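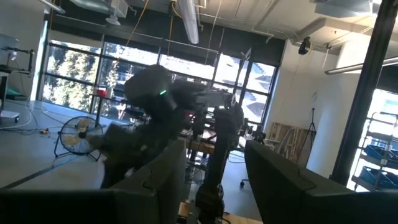 Photo: Maarja Ķēniņš

Skatine Hall — open workshop space at Wemitley

If you've been working under tube lights in a converted storage unit, come and see Skatine in the morning. The back of the hall is a wall of large windows, divided into tall panes by black mullions, and the light pours in across the whole floor. On one side you look out into green trees, on the other over rooftops and the buildings of the neighborhood. We love this room and we think it shows!

The hall is rented by the half day, the day or the month. It's one open space, so you can lay it out however your project needs. The floor is gray and hard, sweeps clean in minutes and takes rolling chairs, carts and heavy stands without complaint. It does pick up a fair bit of glare when the sun is out, so if your work involves screens, set up with your back to the trees or ask us for the roll-up shades (they live in the closet by the door and take a little patience to hang).

What you get

Floor area: 261 square meters
Tables: Kerkmont benches, adjustable height, on request
Seating: Vass task chairs on casters
Power: outlets along both side walls, plus 2 floor boxes
Floor load: 1000 kg per square meter
Capacity: 74 people standing, fewer with benches out
Access: freight elevator, double doors
Heating: included from October through April

Tall equipment is welcome. People bring in stands, rigs, looms, camera gear, half-built furniture — all of it fits through the double doors, and most of it can stay overnight if you've booked the next day too. Please put pads under anything with sharp metal feet.

The hall gets lively in the middle of the day and very quiet after 5 p.m., when the light goes soft and the trees start to glow. If your hours are flexible, try a late booking at least once. January is our slowest month, and a good time to ask for a longer stretch.

Maarja handles bookings and will gladly walk you through the space before you decide. Bring your measurements and a rough sketch of your layout, and she'll tape it out on the floor with you so you can see how it all sits. Coffee is in the small kitchen down the hall, shared with the studio next door.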